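4.2 Folding the cloth

Before you start, put the cloth on a flat surface. The Trorkau cloth has a border on all sides, and this border helps you to find the corners.

1. Smooth the cloth with your open hand, from the middle to the outside.
2. Take one corner only. Hold it by the border - not by the thin part in the middle.
3. Lift the corner slowly and bring it over to the opposite corner.

Note: A diagonal crease at this step is normal. It goes away when you lay the corner down.

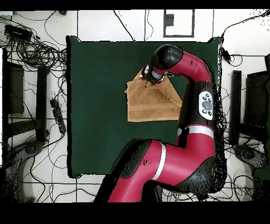

4. Let the corner go when it lies on the border of the other side, and press the fold with your palm.
5. Turn the cloth a quarter and fold again. Store it flat, with no more than six cloths in one pile.

Caution: Do not pull two corners at the same time. The border can stretch and it will not come back to its shape.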